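Moving the archive off the old desktop

The household archive has lived on one spinning disk since I set it up, and the disk has begun to log reallocated sectors. It reported 4 in June and 9 last Thursday. The drive still passes its short test, but I would like a second copy before the number changes again.

The data comes to 986 GB, of which 251 GB is photographs and the rest mostly scanned paper and audio. I copied the photographs first, as they can't be made again. The script reads each file, writes it to the new disk, reads it back and compares checksums.

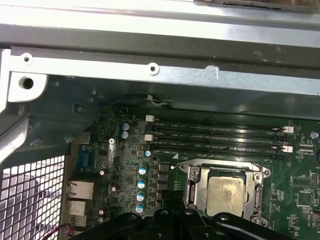
Verification takes longer than the copy. Small files are the slow part: the scanned letters sit in one folder per sender, with a separate text file for every page. Teodoro Benítez suggested packing each folder into a single tar file before the transfer. I tried it on the Arrieta letters and the time dropped by more than half, at the cost of having to unpack a folder to read one page.

For now the letters are packed and the photographs are not. The audio goes across next, once I have settled on file names.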